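Moddale Wallcoverings
Home > Guides > Paste-the-wall papers > Section 4

Section 4: Papering flat panels and three-sided recesses

Written by Hae-won Koo
Viewed 2,874 times

This section covers loose panels, booth sides, alcoves and the backs of open shelving. For whole rooms see Section 3. For ceilings see Section 6. The steps are for Moddale paste-the-wall papers only. If your roll label says Ahn Traditional, the paper itself must be pasted and left to soak, so use Section 5.

4.1 What you need

Wallpaper, with all rolls from the same batch
Moddale ready-mixed paste, or Grutstead powder paste mixed for heavy papers
Primer
Filler and fine sandpaper
Paste roller and a small brush for edges
Smoothing brush or plastic smoother
Seam roller
Snap-off knife and a pack of new blades
Long metal straight edge
Spirit level or plumb line
Pencil, tape measure, bucket, clean sponge

Caution: Snap-off blades are very sharp. Break off used sections with pliers, pointing away from you, and put them in a closed tin. Keep children and pets out of the work area.

4.2 Preparing the surface

1. Remove hooks, screws and old adhesive tape.
2. Fill dents and screw holes. Let the filler dry fully and sand it flush.
3. Wipe off the dust with a damp sponge.
4. Prime bare board on both faces. A board primed on one face only may bow.
5. Leave the primer overnight.

Note: Gloss paint must be sanded until it looks dull all over. Paste will not grip a shiny surface.

Note: Dark filler patches can show through pale papers. Give them a second coat of primer.

4.3 Measuring and cutting

1. Measure the height of each panel at both ends. Use the larger figure.
2. Add 100 mm to that figure. This gives you 50 mm to trim at the top and 50 mm at the bottom.
3. Find the pattern repeat on the label. Round the cut length up to the next full repeat.
4. Lay the roll face up on a clean table and cut the first length.
5. Lay the next length beside it and slide it until the pattern meets. Mark and cut.
6. Number each length on the back in pencil and draw an arrow pointing to the top.

Worked measurement: a panel 826 mm high needs a cut length of at least 926 mm before you allow for the repeat.

Check the arrow before every length. Patterns with birds or branches are easy to hang upside down when only a small part of the design is showing.

4.4 Where to start

On a single panel, start in the middle if the design has a strong central feature. Otherwise start at the left edge.

In a three-sided recess, start on the back wall. This is the side people see first, and it lets you carry the pattern forward along both sides. Any mismatch then falls at the front edges.

If the recess will have a rail, post or crossbar fixed in front of it, hang the paper before you fit the metalwork. Trimming around a fixed post is slow and tends to leave a ragged line.

4.5 Hanging the first length

1. Draw an upright pencil line with the spirit level. Do not rely on the edge of the board being true.
2. Roll paste on to the surface, going slightly wider than the paper. Brush it into the edges.
3. Hold the length at the top with 50 mm spare and line up its edge with the pencil line.
4. Smooth from the centre outwards, working down.
5. If a bubble stays, peel the paper back to that point, add a little paste and smooth again.
6. Press the paper into the top and bottom edges with the smoother.
7. Trim against the straight edge. Change the blade after each length.

Caution: Do not stretch the paper to make the pattern meet. It will shrink back as it dries and the seam will open.

4.6 Corners

1. Measure from the last length to the corner at the top, middle and bottom.
2. Add 5 mm to the widest measurement and cut the length to this width.
3. Hang it so that the extra 5 mm turns on to the next side.
4. Draw a new upright line on the next side.
5. Hang the offcut to the new line, overlapping the 5 mm strip.

Check the corner with a set square before you begin. If it is not 90 degrees, the pattern will drift as it crosses the corner. Split the error between the top and bottom.

4.7 Seams and cleaning

1. Wait until the paste has begun to grip, then go over each seam once with the seam roller. Do not use the roller on raised papers.
2. Wipe paste off the face with a damp sponge. Rinse the sponge often.
3. Dab dry with a clean cloth. Rubbing can lift the ink.

4.8 Pattern choice for small recesses

Large designs lose their shape when the sides are low. Choose a small or medium motif with plenty of background, and hold a sample in place before you order. A plain white surface at the bottom of the recess keeps a busy pattern from looking crowded. 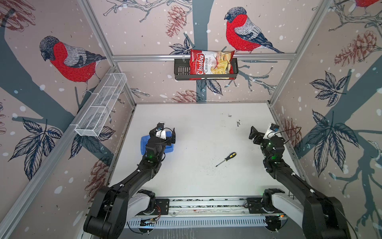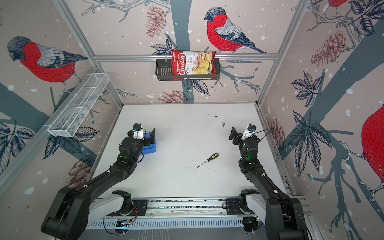 Papered on three sides, with a white tabletop between them.

Reading time: 5 minutes

4.9 Drying and aftercare

1. Leave the paper to dry for a full day with the room at its normal temperature. Do not point a heater at it.
2. Keep windows closed while it dries. In January, keep the background heating on overnight.
3. Check the seams the next day. Lift any loose edge with the tip of a knife, brush a little paste behind it and press down.
4. Wait two days before fixing anything through the paper.

Keep one offcut from each batch, with the label, for repairs. Reopened pots of paste should be used within a month.

Questions about this section can be posted on our Flarum board under Panels and Recesses. Please give the batch number from the roll label.

Next: Section 5, Papers that need soaking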